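Sunitz Puts Two-Armed Stations on the Kitting Floor at Ninville, Keeps the People Who Were Already There

NINVILLE – Sunitz, which assembles and repairs small equipment for customers who would prefer not to think about small equipment, has completed the first stage of its automation program at the Ninville workshop. Seven benches in the kitting and repair area now have a pair of robot arms each. The program is called Hestow, a name chosen by a vote in which the turnout was poor.

The company employs 170 people at Ninville. It employed 170 people there before Hestow, too, and would like this noted early, having read other companies' press releases.

Kitting is the job of getting the right small parts into the right container before somebody else needs them. It is dull when it goes well. The arms have taken on the steadiest part of it: picking up a part, bringing it to the middle of the bench, and waiting. The waiting has been very well received. A person at the bench still decides what goes where, sorts out anything that arrives tangled or mislabeled, and does the fiddly work that fingertips are good at.

"I was told I'd be working alongside a robot and I pictured something taller," said Catríona Quinlan, who has been on the repair benches for 11 years. "It passes me things. My last trainee passed me things as well, but he also had opinions about my radio."

The bigger change has been to the working day. Under the old arrangement, each person on the kitting line spent the first part of the morning walking to the parts racks and back. Those trips are now made once, by cart, before the shift starts at 7. Staff who used to do the walking asked what they were supposed to do with the time, and Sunitz, to its mild surprise, had an answer ready. Everyone on the line is being trained in repair, which pays a grade higher and had been short of hands for as long as anyone in the office could find records.

Not all of it has gone to plan. The first bench layout was drawn up by people who do not sit at benches, and it put the small-parts bins where only a robot could comfortably reach them. The second layout was drawn up by the bench staff themselves and took one lunch break. That is the layout now in use at all seven stations. The drawings for the first one have been kept and are available to managers who feel they are doing well.

"We had a very nice plan," said Cormac Heffernan, operations manager at Ninville. "Then Catríona moved three things and it worked. I have asked that in future she be allowed to move the three things before we order the brackets."

The arms and their control software were installed by Preda, an integration firm that spent most of April on site. Preda's engineers set the working speed low to begin with and left it to each person to decide when to raise it. Some raised it in the first week. Others have not touched it and have been told, in writing, that they never have to. Output per bench is not being posted on a wall. Sunitz tried posting things on a wall once, and people drew on them.

"People expect us to talk about speed," said Haziq Tjoa, who led the installation for Preda. "Most of my conversations were about elbows. If you share a table with two arms, you want to know where they'll be when you lean in."
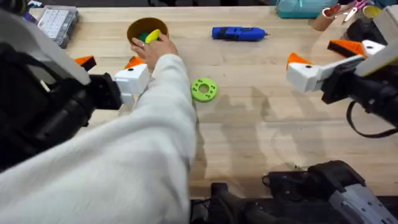

Leaning in is most of the job, after all. Reaching into a cup for one part among several is the sort of task that looks too small to mention and is awkward to hand over to a machine, so at Ninville it has stayed with the person at the bench. The arms work to either side and the middle of the table is shared. Staff agreed on a few rules for that shared space, the main one being that the human always has right of way. A proposal to extend the same rule to the parking lot is under review.

Benches may still be kept the way their users like them. An early draft of the Hestow guidelines called for clear surfaces and approved containers only. It was withdrawn after Tadhg Ó Briain, who represents the bench staff, read it out loud at a meeting in a neutral voice.

"I didn't add anything," said Ó Briain. "I just read it slowly."

Under the agreement reached with staff, no position at Ninville will be cut as a result of the program, retraining takes place in paid hours, and any bench can be switched back to manual work at the request of the person using it. Two people have made that request. One has since changed her mind, and the other says he is thinking about it and would like people to stop asking.

The second stage will bring arms to the packing area, where the staff have already been handed the floor plan and a box of pencils. Sunitz will review the whole program after 100 working days and will publish what it finds, including the parts it would have liked to go better.

About Sunitz
Sunitz assembles, kits and repairs small equipment at its workshop in Ninville. It has no slogan.

Press contact
Catríona Corrigan, Communications, Sunitz, Ninville. Visits to the workshop can be arranged for mornings. Visitors are asked to wear closed shoes and to leave the radio alone.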